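Tustdale Household Recycling Centre
Frequently asked questions

Last updated: Tuesday, June 3, 2025

Who may use the centre?
The centre is open to all residents of Tustdale and Sallton. Please bring a recent council tax bill or a driving licence showing your address. Staff will ask to see it at the gate.

Do I need to book?
Bookings are required at weekends only. Each booking covers one vehicle for one visit. If you arrive outside your slot you may be asked to return later in the day.

I have a van or a trailer. What applies to me?
Vans and trailers need a permit, issued free of charge to householders. A permit allows 4 visits in a year. Hired vans are treated in the same way, and the hire agreement must be shown with the permit.

Can I bring waste from my business?
No. Trade waste is handled by Redico at the Sallton transfer station, under a separate account. This includes waste from rented property where the landlord is clearing it.

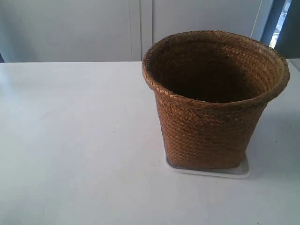
Which items go to the reuse shop?
The reuse shop is run by Vanags from the building beside the exit. It accepts furniture, crockery, books, bicycles and small household goods in a usable state. Please hand these to a member of staff before you reach the containers, as items cannot be taken back out once they have been tipped. Woven goods are welcome, and a braided basket with a few short fibre ends showing at the rim will still be accepted. Items with mould or woodworm will be refused. Upholstered furniture must carry its fire safety label.

Are electrical items accepted for reuse?
Yes, from May onwards. They are tested before sale, and those that fail are recycled. Fridges and freezers go directly to bay 41.

Is there a charge for any type of waste?
Soil, rubble and plasterboard are charged by the bag. Payment is by card only. Tyres are not accepted.

How should I bring garden waste?
Loose or in reusable sacks. Plastic bags must be emptied and taken home. Japanese knotweed and ragwort must not be brought to the site under any circumstances.

Can I get help with unloading?
Staff may assist with a single heavy item if they are free. Residents who expect to need help should say so when booking. Children and pets must stay in the vehicle.

What happens to the money raised by the shop?
It is paid into the Tustdale repair grant, which offers awards of up to £200 to local groups. Application forms are held at Sallton library.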